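Microwave popcorn

Microwave popcorn is popcorn sold in a folded paper bag with its own fat and salt, and I've been eating it since uni, so I'm hardly neutral. The kernel holds a little water, the water turns to steam, and the hull lets go -- lovely stuff! My mate Rajitha Jayasinghe swears by plain kernels in a brown paper bag, folded over twice, and I've come round to her way (cheaper, and you choose the flavour).

Most bags want 2 to 3 minutes. I stop mine when the pops slow to one every couple of seconds, then open it away from my face.

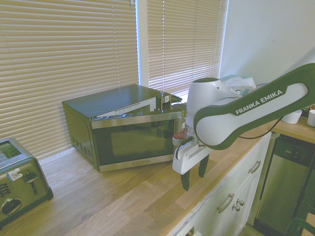

Categories: Snack foods | Maize dishes | Microwave cookery

See also: Kettle corn, Caramel popcorn, Popcorn maker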